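3. Collection of Demonstrations

This section describes how the demonstrations in the Wotness set were gathered, how the table was prepared between episodes, and how recordings were accepted or returned to the operators. The learning method itself is treated in Section 4, and the comparison with the earlier Pluder set in Section 5.

3.1 Purpose and scope

The Wotness set was planned as a source of examples for two-arm tidying. The policy under study must decide which objects belong together, which arm should take each of them, and where each should be put. Earlier sets available to us were recorded with one or two objects on an otherwise bare surface. A policy trained on such material performed well on the objects it had seen alone and poorly when the same objects lay close to others. We therefore asked for examples in which the surface is crowded from the first moment of the episode and in which most of the objects present are not needed for the instruction being carried out.

The full set contains 3,714 accepted episodes. A further 408 episodes were recorded and set aside during review. These were kept on disk with the reason for their removal, and they are used in Section 5 as negative examples for the success classifier. They do not enter the training of the policy.

3.2 Instructions and operators

Each episode is paired with one of 16 written instructions. The instructions were drafted by Emilian Ciobanu and Rafsan Saha and revised after a pilot period in January. The pilot showed that operators read short instructions in different ways. "Put the cable away" was taken by one operator to mean any container within reach and by another to mean the nearest container that was still empty. In the revised list, every instruction names the object, the destination, and the condition under which the episode ends. Where either arm may be used, the instruction says so. Where a handover between the arms is wanted, it is requested by name.

Three operators recorded the set: Veikko Aaltonen, Esko Pesonen, and Rafsan Saha. All three had taken part in the pilot. An operator received the instruction only after the objects had been placed, so that the starting arrangement could not be adjusted to suit the task. Operators worked in sessions of fixed length with a break in the middle, and no operator recorded two sessions in a row. The order of instructions within a session was drawn by the Stornura scheduling tool, which also wrote the operator and session codes into the record.

Operators were told to move at a pace they could keep up for a whole session. They were also told not to hide mistakes. If an object slipped and could be picked up again, the episode continued and the recovery was kept. If an object left the table, the episode was stopped and marked. We consider recoveries to be among the more useful parts of the set — a policy that has seen only clean grasps has no example of what to do after a poor one.

3.3 Arrangement of the table

The objects were chosen from ordinary desk and household goods, with a preference for things that differ in stiffness. Boxes and baskets hold their shape and offer clear edges to a gripper. Cables do not, and a coil that has been lifted once will seldom settle in the same form. Several of the instructions concern cables for this reason, and the objects around them are varied so that the policy cannot depend on a fixed background.

Placement followed a written procedure. The person preparing the table drew a card listing the objects to be used and the region in which each was to be placed, but not its angle. Containers were put down first, followed by large objects and then by small ones. Cables were placed last and were dropped into position from a low height. If an object landed on top of another, it was left there unless it blocked the motion of an arm at the start position.

The arrangement in Figure 3 includes both kinds of object. Two containers, a green basket with slotted sides and a red translucent box, are near the far side of the wooden surface. A light gray cable and a black cable lie coiled in the open area, with a plug adapter close to the first of them. A red desk lamp takes up the near right corner, under the right arm, and limits the space in which that arm can descend. Large objects of this type were included on purpose, as they require the operator to choose a path around them.

Containers were not always empty when an episode began. The green basket in the figure already holds a small item, and the policy must learn that a container in this state can still be a valid destination. On other cards the same situation is used in reverse, and the instruction asks for the contents to be taken out. 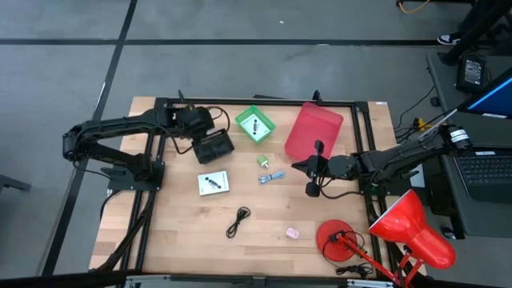
Figure 3. Work table with both arms over a mixed set of objects. The basket and the box are at the far side; the lamp is at the near right.

3.4 Review and acceptance

Every episode was reviewed once by a person who had not recorded it. The reviewer watched the episode from start to finish at normal speed with the instruction on screen, and answered a short form. The form asked whether the stated end condition was met, whether any object not named in the instruction had been moved by more than its own width, and whether any camera stream had dropped out. An episode was accepted if the end condition was met and all streams were complete. Movement of other objects did not lead to removal but was stored as a label.

Disagreement about the end condition was the main source of difficulty. A cable may be inside a box with one end hanging over the side, and the two people concerned may reasonably judge this differently. Such episodes were passed to Ville Jääskeläinen, whose decision was final. The rule he applied is that an object counts as inside a container if it would remain there when the container was lifted straight up. This rule was added to the instruction sheet after the pilot, and the episodes from the pilot were judged again under it.

The episodes that were set aside fall into three groups: those in which the end condition was not met, those with an incomplete recording, and those in which the wrong instruction had been attached. The last group could in principle have been repaired by changing the text. We chose not to do so — the operator had acted on one instruction while the record held another, and we could not always establish which one had been read.

3.5 Division of the set

Episodes were divided into training and test parts by session and not by episode. Neighboring episodes within a session often share objects in nearly the same positions, and a division by episode would have placed close copies on both sides. Sessions held out for testing were chosen before any training was carried out, and each operator is represented in them.

One container and one cable were reserved for the test part and do not appear in any training session. Results on these reserved objects are reported separately from the main results, following the form used by Miettinen for the Pluder set. The cards, the instruction sheet, and the review form are provided in Appendix B in the wording used by the operators.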